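Community > Automation > Rules and good practice

Shared workspace, two arms – whose zone is it?
Posted by bollus_cell, 21 August 2026
12 comments · 3 shares

Our Dorham rulebook says one arm in the shared zone at a time. Does a hovering gripper count as in?

kaneko40
Yes. Ours does.

rular_bench
Count it from the zone boundary – contact is irrelevant. Flower sorting on our bench:
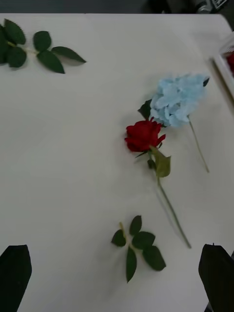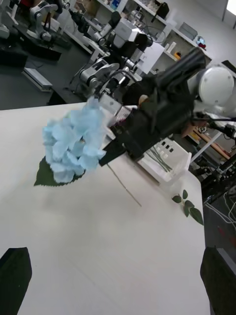
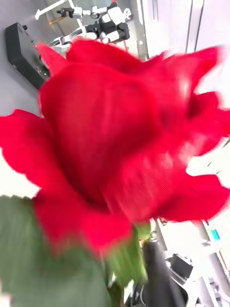
Write the rule around the volume above the table and include the fingers. In the second picture the other arm's gripper is just right of the blue hydrangea, and under our rule that zone is taken. Log entry and exit separately.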